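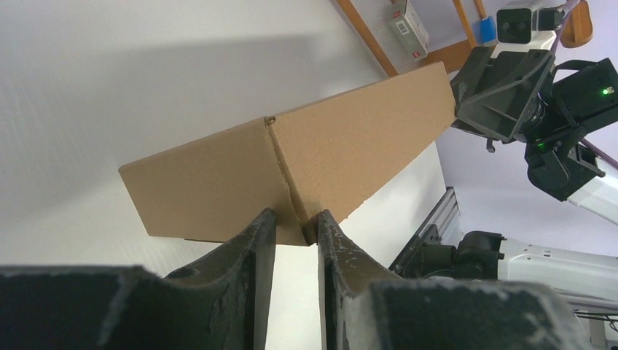
Figure 6.1 A folded mailer box held near its middle by one gripper, with a second gripper at its far end.

Chapter 6
Folding and Holding Sheet Material

The exercises up to this point have used rigid parts. A block or a bottle keeps its shape when the gripper closes, so its position can be described by one set of coordinates. Corrugated board behaves differently. A die-cut blank has panels that move about their creases, and each fold changes where the next grasp must be made.

The chapter follows the box project used in the Zatirbridge student workshop, which was designed by Hjørdis Hellström and revised by Dinesh Rastogi. Each team has two arms, a flat work surface, and a supply of plain mailer blanks. The task is to bring a blank to a closed box under teleoperation, record the motion, and then reproduce it from the recording. Teams begin the project in September and submit a written log with their final run.

After completing this chapter, you should be able to:
identify the panels, flaps, and tabs of a die-cut blank;
choose a grasp point for a given fold;
assign holding and moving roles to two arms;
record a fold as a sequence of named states.

6.1 Parts of the Blank

A panel is a large flat area that becomes a face of the box. A flap is a smaller area joined to a panel along one crease. A tab is a projection that enters a slot. A crease is a line where the board has been crushed in advance so that it bends there under a small load. 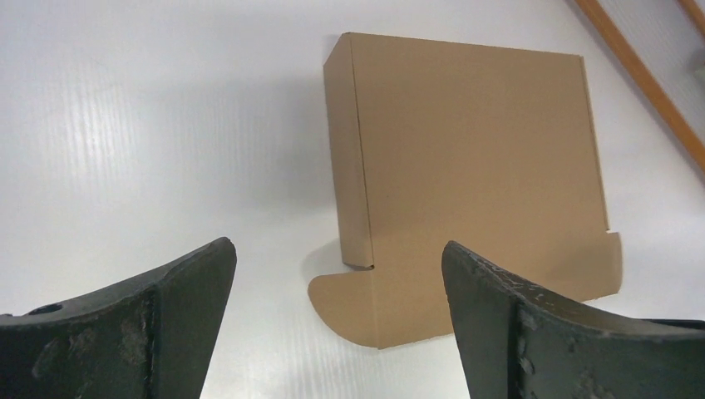 The order of folds matters. Side panels are raised before the tabs are inserted, and the lid is closed last. If a side panel springs back before its tab is seated, the fold must be repeated from the previous state. The log should show the repeat as a separate entry with its own start time.

Board has a memory of its first bend. A crease that has been worked several times offers less resistance than a new one, and a recording made on a used blank may not transfer to a fresh one. Teams in the Wunstead section are required to record on unused blanks only. Each section is issued 54.

6.2 Grasping a Flap

A flap should be grasped across its thickness, with one finger on each face. The force must be high enough to prevent slip and low enough to leave the flutes intact. Crushed flutes reduce the stiffness of the flap and make the next insertion harder.

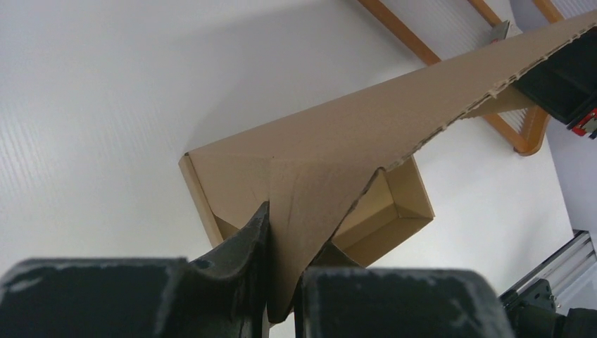

Figure 6.2 Triangular flap pinched between the fingers. Note the faint crease down the flap and the open, tray-like section to its right.

Set the approach so that the fingers are parallel to the face of the flap before closing. When the fingers close at an angle, the flap turns toward the finger that touches first, and the recorded grasp point is no longer valid.

6.3 Grasping a Corner

A corner resists bending in two directions and is a useful place to hold the box while the other arm works. It is also layered, so the gripper opening must be set for more than one thickness of board.
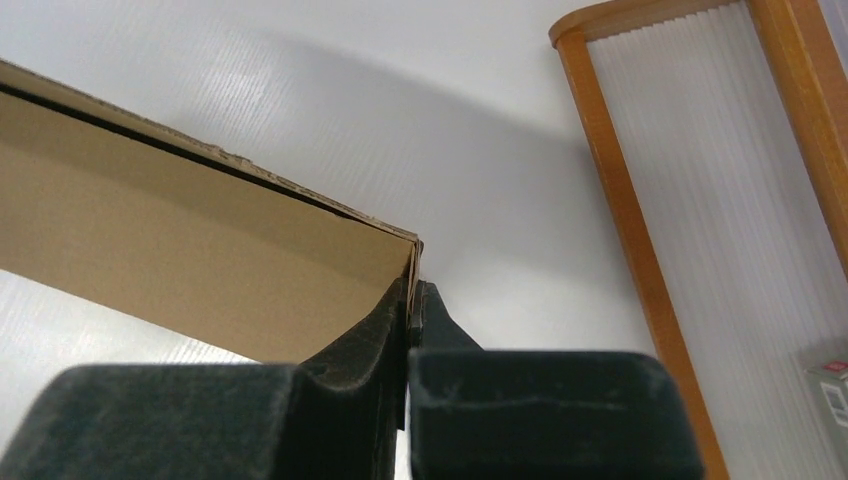

Figure 6.3 Grasp at the corner of an open box. The folded edge lies directly above the gap between the fingers.

The holding arm stays closed until the moving arm has released. Write this condition into the state table before the first trial.

Key terms: blank, crease, flap, flute, holding arm, moving arm, panel, state table, tab.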